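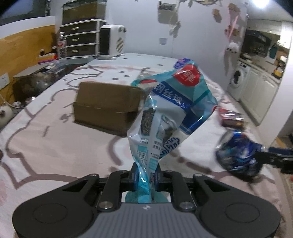 *the steel wool balls, blue and white bag, red logo up top*

# Burnt sugar welded to bottom of stainless pot, tried everything, is it dead?

Ok so I was making caramel for my moms birthday flan and walked away to sign for a package. Came back to smoke. Pot is a 2 handle stainless stock pot, Rurach brand, maybe ten years old, thick bottom. The sugar went black and hard like a hockey puck and its bonded on there.

What I did so far:

- soaked overnight in dish soap and hot water. nothing
- baking soda paste, left it an hour. got a little brown off the sides
- wooden spoon, then a butter knife (I know)
- steel wool balls, the kind in the picture. Works on the sides ok but the bottom just laughs at me and now there are fine scratches all over where I was pushing hard

Questions. Is there a way to get the black off without scratching more? Are the scratches a health thing or just ugly? And there's a rainbow color thing on the inside walls now, blue and gold, did I ruin the metal?

Also my sister has the same pot but the nonstick one and wants to know if she can use the steel wool on hers, I said I'd ask.

Gas stove if it matters. No dishwasher.

– Teodoro Miranda

**Edit:** its not enamel, people keep asking. Plain steel inside and out. Magnet sticks to the bottom, not the sides.

---

## 3 answers

### Seul-gi Yeo · accepted answer

Not dead. Burnt sugar is the easy one, burnt milk is worse.

Sugar dissolves. Even black sugar mostly dissolves, it just needs heat and time and your overnight soak went cold after half an hour. So stop scrubbing and boil it.

1. Fill with water a couple inches past the black part. Plain water, no soap, it foams over.
2. Bring it to a boil, then turn down so it's barely moving. Lid on.
3. Leave it 40 minutes. Stay in the house this time.
4. Poke with the wooden spoon. Edges should be lifting. Pour off the brown water, its gross, that's fine.
5. Fresh water plus a big spoon of baking soda, simmer again 15 min.
6. Whatever is left after that is carbon, not sugar. Boiling won't touch carbon. Let the pot cool, then use a powdered cleanser made for stainless, the kind with oxalic acid in it. Wet paste, let it sit one minute, soft side of a sponge. Gloves. Rinse a lot.

Don't mix the cleanser with bleach or with anything else under the sink.

Repeat step 5 if the puck is thick. I had one take three rounds, cheap saucepan, I still use it.

Scratches: only ugly. Food will stick there a little more for a while. If you have to use steel wool again go light and go in circles, wet, and rinse really well after, little bits break off and they rust and then you think the pot is rusting.

Rainbow: heat tint. Thin oxide layer from getting too hot. Splash of white vinegar, wipe, gone. Doesn't hurt anything even if you leave it.

Your sister: NO. No steel wool on nonstick, not even gently. Same boiling trick is fine, and a nylon scrubber. If the coating is already flaking get a new one.

> **Teodoro Miranda:** ok doing the boil right now, water is already the color of coke
>
> **Teodoro Miranda:** second round done. puck came off in TWO PIECES. there's a dark ring left but you can see metal. flan was store bought in the end, she didn't notice
>
> **Seul-gi Yeo:** nice. the ring is your carbon, go to the cleanser. And check the outside bottom too, gas leaves a brown edge there, same stuff takes it off
>
> **Teodoro Miranda:** ring gone!! mostly. one spot the size of a dime, leaving it

---

### Zakhar Harasym

Dryer sheet. Put one in with hot water overnight. My aunt swears by it.

> **Dong-hyun Min:** this works on baked on cheese and stuff but I'd rather not have fabric softener in a soup pot. Smell hung around for days when I tried it
>
> **Zakhar Harasym:** you rinse it
>
> **Dong-hyun Min:** I rinsed it

---

### Seung-woo Geum

Adding to the first answer, which is right, a few things for next time.

Put the water in first, then the sugar, and keep the heat on medium. A big stock pot is kind of a bad pick for caramel, sugar layer is so thin it goes from amber to black while you blink. Small heavy saucepan, light colored inside so you can see what's going on.

If you catch it burning, take it off the flame and set it on a cold burner. Don't run it under the tap. Hot sugar plus cold water spits, and I have a scar on my wrist from exactly that. Thick bottoms can warp too, the layers pull at different rates. Speaking of, put a ruler across the bottom of yours when its dry. If it rocks on a flat counter its warped. On gas you can live with that, on a glass top it's annoying.

Butter knife, check for a gouge. Run a fingernail over it. If the nail catches, dry that spot well after washing, no salt sitting in there with cold water or you get pits. Salt goes in once its boiling.

Vinegar for the rainbow, yes. Lemon also works if thats what you have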